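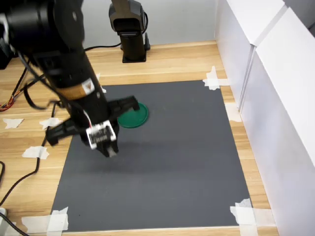 Eino Hakala
Bench technician, Nimholm workshop

Bench notes: looking after the Quiambao cell

I promised in the last newsletter that I'd write up how we look after the tabletop cell for the Quiambao project, and then April got away from me. So this is the catch-up. If you've ever borrowed the bench for an afternoon and found my handwriting on a strip of tape, you already know half of it!

The setup is pretty modest. There's a wooden table, a gray mat taped on top of it, white panels standing up on one side and at the back, and the black arms. The jobs we run on it are small pick-and-place moves with light objects, and for those the mat matters way more than people expect. If it creeps, even a little, every position we taught the arm is off by the same little bit, and the first sign is usually a finger coming down on the rim of something it was supposed to clear.

I used to do the mat corners with whatever was in the drawer. We went through a fancy double-sided phase (sticky, expensive, took the finish off one corner of the old table, sorry again to whoever had to sand it) and we're back to plain masking tape. I press it down with the back of a spoon. When a corner starts to lift I pull all the tape off that corner and do it over, and I don't put new strips on top of old ones if I can help it, though I'll admit you can find places where I did. Loose bits get swept up at the end of the day. In theory.

My routine before a run goes like this. Arm parked, power off at the box, and then I run a hand along each edge of the mat. Anything I can get a fingernail under gets redone. After that I wipe the mat with a barely damp cloth, let it dry while I get coffee, and power up. I do the whole thing again after every 90 runs, or sooner if somebody has leaned on the table.

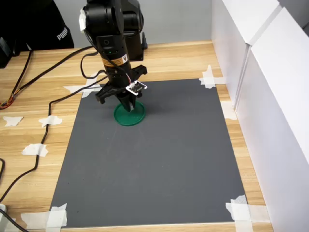 Wires on the wrist are where most of my repair time goes. The arm itself has been very patient with us, but anything that rides on the end of it gets bent back and forth all day long, and thin wire doesn't love that. The little board clipped to the side of the gripper has red and white wires that loop up along the wrist, and that loop is the part I fuss over. Too short and it tugs at the connector when the wrist turns. Too long and it swings out and finds something to catch on. I set it by jogging the wrist slowly to both ends of its travel, by hand on the pendant, and watching the slack the whole way. If the loop ever goes straight, I give it more.

We lost most of a morning in early April to exactly this kind of thing. Readings from the board dropped out, came back, dropped out again, and of course everything was perfect the minute I stood next to it with a meter. I'd already ordered a new board from Grulik by the time I thought to wiggle the connector. One crimp was bad. Took me 18 minutes to redo, including the hunt for the good crimper (it was in the drawer labeled "not crimper"). So now we have a spare board, and I've added a wiggle test to the sheet: arm off, hold the board steady with one hand, nudge each wire with the other, look for movement where the wire goes into the housing. You don't need to pull. If it's going to go, a nudge will tell you.

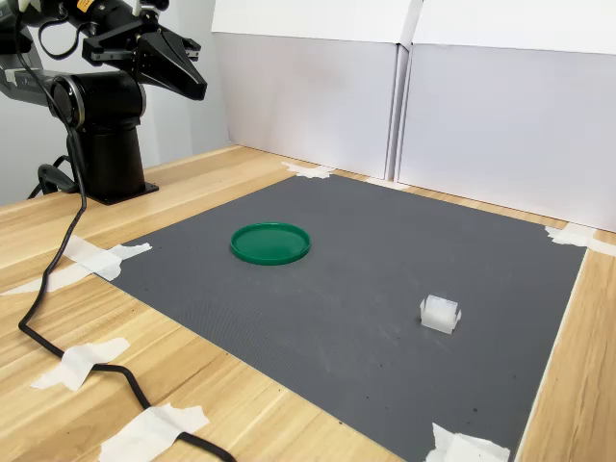
Cable routing on the table is the other thing I get asked about, mostly by the folks over at Delidier who are putting together a bench like ours. My advice is to give the cable more room than you think it needs and then stop it from wandering. Ours comes down beside the arm and takes a wide S across the wood with tape over it in two spots, well clear of the mat. The wide bend is there on purpose. I had it in a tight coil for a while and it kept trying to unwind itself, and one day it had unwound right across the corner of the mat. Tape it with the arm reaching as far out as it'll go in your program, so you know you've left enough on the arm side. Then put the arm back home and check that the slack has somewhere to sit.

Somebody at Delidier also asked how I check alignment after I've had the gripper off, and whether I use a fixture. I don't! I use the green lid. It's round, it has a raised rim, it stands out well against the gray, and if you bring the open fingers down over it slowly you can see straight away if one side is going to touch first. I do it with the speed turned way down and a hand near the stop. Once the lid looks right I move on to the little white block, which is less forgiving. If the fingers straddle the block evenly from above and also from the front, I call it good and write the date on the sheet. If they don't, it's nearly always the mounting screws being snugged up unevenly, so I back them all off and go around again a bit at a time.

Last check is the view from down at the gripper, looking out past the fingers. I like the block sitting in the gap between them and both fingers showing by the same amount. If one finger looks fatter than the other, either the lens has been bumped or the finger has, and you want to find out which before you start teaching anything.

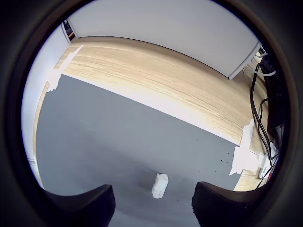 Gripper-level view: white block between the open fingers, gray mat beyond.

A few odds and ends to finish. The finger pads are due to be changed at 3000 cycles and we're getting close, so if you notice a grip that slips, please write down what it was holding and don't turn up the force. New pads are on the shelf in the blue tub, 11 pairs, and the old ones should come back to me so I can look at how they've worn. We're out of the narrow masking tape again. The wide stuff works fine, just tear it shorter.

And if you're booked on the bench, do the edge check yourself even if I've signed the sheet. Two people looking is better than one, and I've missed a corner before. Questions go in the notebook by the arm, or come find me, I'm usually within shouting distance of the coffee.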